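Lurkida transfer thread – Kozan loan terms

tatli_80
December 13, 2023
Kozan's loan from Flilcombe has an option that turns into an obligation at 80 percent of league minutes. He is at 1509 so far. Has anyone worked out whether injury time counts?

pumphrey_end
It doesn't. Registered minutes stop at 90 per match. 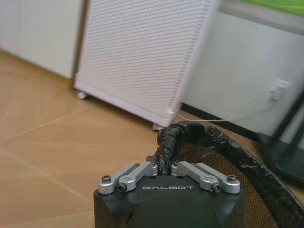
So the manager can rest him for two matches in the spring and stay under the line. I expect that is the plan – Demirtaş is cheaper and plays the same position.

irena_s
Disagree. Demirtaş has not started at left back since September. Resting Kozan to save a fee costs points.

tatli_80
Does the obligation lapse if they go down?

irena_s
Yes, per the club statement. The option stays open either way.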